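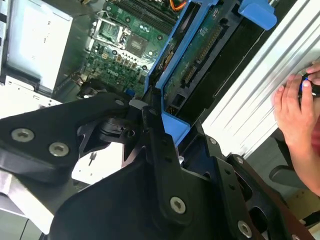
Taking apart an old desktop: what I learned in 13 evenings

So for my hardware elective I picked the project that everybody in my section said was the easy one: take a retired office computer, strip it down, write up what each part does, and put it back together. I'm writing this at the kitchen table with a sore thumb, so make of that what you will.

The computer came from Stolinberg, the surplus place out past the highway. I paid 45 dollars for it, which my partner Sushil Gautam thought was too much (he's probably right). We picked it for two reasons. The case opens without a fight, and it has those bright blue plastic brackets for the drives, so you know where you're supposed to put your hands. My cousin's old machine was all bare metal edges and I still have the scar.

Before I touched a screw I read the Pokolar repair guide all the way through, twice. I'd recommend it to anyone doing this next year. It's written for people fixing copiers, but the chapter on static is good and the one on connectors saved me later on.

The motherboard is where I spent most of my time. It's a green one with the processor in a square socket, held down by a metal frame with a little lever beside it. I had seen diagrams of that lever in class and assumed it would be stiff. It wasn't! The stiff part was working up the nerve. The memory slots run in long parallel strips along one end of the board, and I practiced seating and removing a stick until I quit flinching at the click.

The part I hadn't planned on writing about is the backplane. It's a second green circuit board that sits inside the blue bracket, with a long row of connectors and gold-colored pins. A backplane lets drives plug straight into a board, so you don't have a separate cable flopping around for each one. I had it labeled as "extra motherboard??" in my notes for the whole first week — Sushil has not let that go.

We worked in the Arkine room, mostly after 5 when the classes clear out. It's bright in there, with a white ceiling and white slatted panels up top, and good light matters more than you'd think when you're hunting for a black screw on a black surface. I had tried doing some of this at home under a desk lamp and gave up.
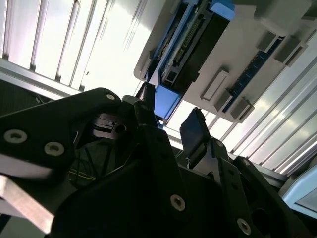

PROBLEMS AND FIXES

Screws. I started with one cup for all of them, and by the second evening I couldn't tell the drive screws from the case screws. Now I use an egg carton with masking tape labels. It's ugly and I love it.

Cables. I unplugged 4 of them without writing down where they went. The guide got me through three and I worked out the last one by trying it in places where it didn't fit. Take notes first, people.

Reassembly. Roughly the same steps backward, except the blue bracket wants to go in at a slant and I kept pushing it straight down. Ms. Ahuja watched me do this for a while before she told me to tilt it.

If I had another month I'd like to add a section on the power supply. We left it sealed on purpose, and that was a rule for the class anyway. Sushil is writing up the fans separately, and his part should be in the folder by the end of January.

Filed under: Student Projects, Hardware, Semester Reports

Search this site... Go

Contact the Lab | Copyright Arkine Student Pages | Back to top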